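Writing Workshop Notebook, Sarnamdale
Entry of 2019-09-28

1. Submissions
The autumn poetry file was reviewed in full. The limit for short fiction remains 3122 words; poems may not exceed 100 lines. Two pieces exceed the limit and will be returned to their authors for cutting. 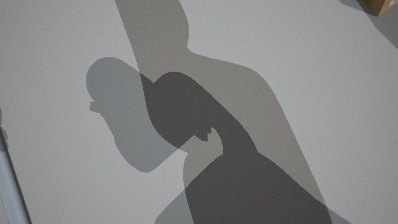 2. Revision of "Cindetmont"
The third stanza was read aloud twice. The rhyme on "embers" is forced, and the meter fails in line 5 - the stress falls on the wrong word. It was agreed to try the stanza unrhymed and to keep the May version on file for comparison. 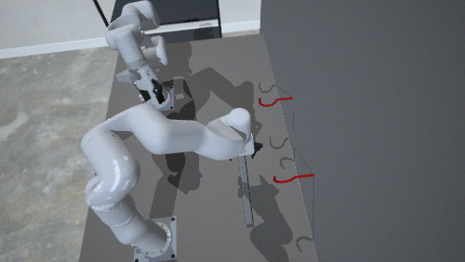
Tane Ashby asked that the rhyme be kept, on the grounds that the poem is meant to be spoken and listeners need it. The objection is noted. Both versions will be read at the next meeting.

3. Anthology
The Gunnlaugsson story is accepted with minor corrections. Its working title, "Bondilel", stands for now. Page order is still open - the comic verse should not follow the elegy.
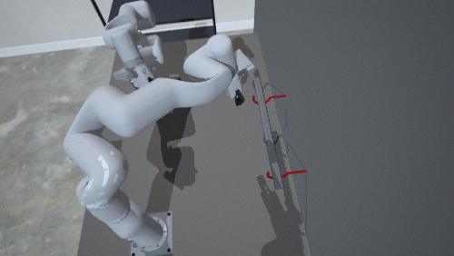

Fig. 3. Two arms at the table.

Proofs to be checked against the marked copy before printing.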